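Another remake, and the same old promises

By Birthe Toft | May 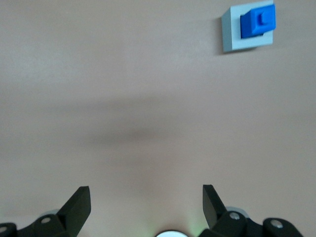

So Fledell is to be remade in English, and we are told it will keep "the spirit of the original". I have heard that line before. It usually means the same plot with better coats.

The first film worked because Nanna Snorradóttir hardly spoke. She ran a ferry office, she lied to her brother, and for eight minutes near the end she just listened to him on the phone. Will a studio leave those eight minutes alone? I doubt it. Gratthorpe, the company behind the new version, did the English Skov, and there they gave the silent forester a voiceover and a dog.

The rumour is that Snorradóttir has been offered a small part, as the aunt. Fans seem pleased. I think it's a poor swap — four lines and a wave to people who remember her, while someone else gets the role she built.

They say 200 screens will show it. Fine, but the original got four in this country, and it is still hard to find with decent subtitles. Some of that money could have put it back in cinemas. I would have paid to see that, and I'd have dragged my sister along too.

Perhaps the new director has a real idea. If so, I wish somebody would say what it is before the posters go up.

Related
Nostisau: is the third part needed?
Skov in English, reviewed
Why dubbing is coming back

Contact | Copyright | Back to top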